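Prenthorpe paint bench, notebook
28 November 2022

Casein day! The curd from last night had set up beautifully, clean whey on top and almost no smell, so I went straight to straining it through the cheesecloth. Squeezed by hand, broke it up with a fork, pushed it through the fine sieve. It came out like damp couscous. Weighed out 90 g of wet curd for the blue batch and put the rest in the fridge with the lid on.

Slaked lime next. I used the Grenholm putty from the old tub, the one that has been sitting under water since September, and what a difference from the fresh stuff. It spreads like cream cheese and there isn't a gritty bit anywhere. Stirred it into the curd a spoonful at a time. For the first minute it looks hopeless – lumps swimming in milky soup – and then the whole thing lets go and turns into a clear, stretchy glue. I have done this for years and still call people over to look.

Pigment: ultramarine from Forano, 100 g, wetted with water first and left to stand while I cleaned the muller. Added it to the binder through a strainer. Very strong blue in the cup, a little violet at the edges. Brushed out on the gessoed boards, thin coat, cross-hatched, then a second coat going one way only. What I really want to know is how much of the depth survives drying on a big flat area. Casein goes so chalky and so matte that a small swatch tells you very little about a wall.
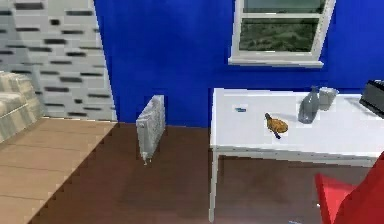 Snædís Hviid thinks the lime is the thing to watch, and that I should make the same blue with borax as the alkali before I get attached to this one. Her boards with borax stayed closer to the wet color, she says, and the brush dragged less on the second coat. She also wants a strip left uncoated on every board so we can see the ground. Fair enough. I hadn't left one.

So, borax batch. Dissolved it in hot water, let it cool down until I could keep a finger in it, poured it over the same weight of curd. Slower than lime by a long way, and I nearly gave up on it, but after a coffee it had gone to a smooth honey-colored syrup with hardly any bits. Lovely stuff to work with. Same pigment, same brush, fresh board, bare strip at the left this time.

Orange after that, to use up the curd. Yellow ochre warmed with a bit of red earth was too brown, too polite. Pejman's jar of synthetic orange did the job in two knife-ends. It floats, though! It sat on the water like pepper until I gave it a few drops of alcohol, then it went in without a fight.

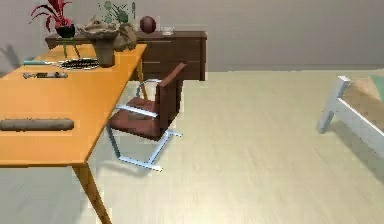

Orange tabletop, with red leaves at the back.

Rub test on last week's boards, dry cloth, then damp cloth:

Board 1, lime, no oil: fine dry, a good deal of color on the damp cloth.
Board 2, lime, a few drops of linseed oil: a trace on the damp cloth. Slight yellowing in the white.
Board 3, borax, no oil: came off worse than I hoped. Soft all over.

So borax wins for handling and loses for wear, at least without oil. Pejman Nazari reckons a thin coat of wax would settle it, but then we lose the flat surface that made me want casein in the first place. I'd sooner try the oil at half the dose.

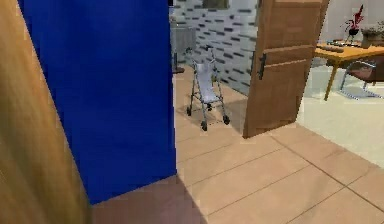 Matte blue next to beige tile.

Things to sort out:
The Kettler sieve has a tear near the rim. Don't use it for pigment.
Label the curd in the fridge. It looks exactly like lunch.
Ask Grenholm if the putty still comes in the small tub.
Borax plus half oil, blue, on the next two boards, bare strip left on both.

Both blues still drying when I locked up. The lime one had already gone pale at the corners.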